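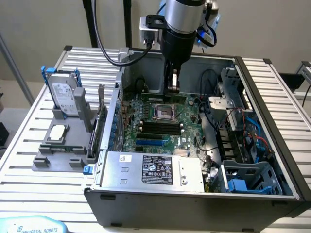
Summer Arts + Electronics Program
Pre-Session Safety Walkthrough: Acting Lab, Scene Shop, Electronics Room
Date of check: 2023-06-01
Status key: OK / FIX / HOLD (do not use until cleared)

Went fast, had to be out before the afternoon cluster. Comments under each line. Anything marked HOLD needs a sign-off before students come in.

ACTING LAB

1. Exits clear, both doors open fully – OK
Hall door sticks a little at the bottom. Opens with a normal push.

2. Floor free of trip hazards – FIX
Old spike tape curling up near the upstage corner. Pull it all, not just the loose ends. One sprung board by the mirror wall, feels soft, put a cone on it.

3. Folding chairs and rehearsal blocks – FIX
Two chairs with bent cross braces. Tagged, still in the stack for some reason. Blocks fine, corners sanded since last time.

4. Posted room limit – OK
Sign says 56. Cluster is nowhere near that but the Friends & Family showing might be. Whoever runs the door needs to know the number.

5. Mirror wall – OK
Brackets tight. Curtain track missing a stop on the left end, curtain slides right off if you pull hard.

6. First aid kit – FIX
No cold packs. Bandages ok. Log sheet from November still clipped inside, start a new one.

LIGHTING AND SOUND

7. Safety cables on all hung fixtures – HOLD
Three on the second pipe have none. Nobody stands under that pipe until done. The Dotico floods are all cabled, it's the older ones.

8. Dimmer rack – OK
Vents dusty, vacuumed them while I was there. 2000 watts max per circuit, label had fallen off, wrote a new one in marker. Needs a propper printed one.

9. Cable runs taped or ramped – FIX
Speaker cable crosses the doorway bare. Ramp is in the shop behind the flats.

10. Ladder – OK
Feet good, locks good, sticker legible. Adults only, same as last year. Put that on the ladder itself please, kids don't read the wall.

11. Sound level at first row – OK
94 dB peak with the storm track at full. Short burst, but bring it down for rehearsals. Storm track is used a lot.

SCENE SHOP

12. Power tools unplugged and locked – OK
Key in office. Spare key also in office, same hook, kind of defeats the purpose.

13. Paint and solvent cabinet – FIX
Door closes but doesn't latch. One can of Heneo fabric stiffener with no lid. Lid found, doesn't fit. Toss the can.

14. Eye protection – FIX
Plenty of glasses, most scratched. Reorder from Cirnell, they ship quicker than the other place.

15. Flats stored upright and strapped – OK
Strap is on its last legs.

ELECTRONICS ROOM

16. Bench outlets tested – OK
All trip and reset. Bench 5 reset button is stiff, had to use a pen.

17. Soldering stands and sponges – FIX
Short one stand. Do not let anybody rest an iron on the roll of tape again. There is a mark.

18. Fume extractor – HOLD
Runs, barely pulls. Filter is gray all the way through. No soldering till swapped, breadboard work only.

19. Battery storage – OK
9 volts have caps on the terminals now. Good. Dead ones in the coffee can need to go to recycling.

20. Prop wiring for the showing – FIX
Lantern props are fine, low voltage, all taped. The Vondráček footlight kit has a nick in the cord by the plug. Replace the cord, don't tape it.

21. Hand washing after solder – FIX
Sink works, no soap. Sign still up from before, good sign.

GENERAL

22. Emergency contact sheets in each room – FIX
Acting Lab yes, shop yes, electronics no. Printer was down.

23. Extinguishers – OK
Gauges green in all rooms. The shop one is behind a rolling rack again, moved the rack.

24. Water break posted for all clusters – OK
Times don't match between the two schedules. Use the hallway one.

HOLD items: 7, 18
Do those first. Safety cables are on order, filter can be picked up in town.
FIX items by end of the first week, except 6 and 21, those are just a trip to the store so do them tommorow.

Recheck: second pipe and fume extractor only. Leave this sheet on the clipboard by the office door, not in the drawer.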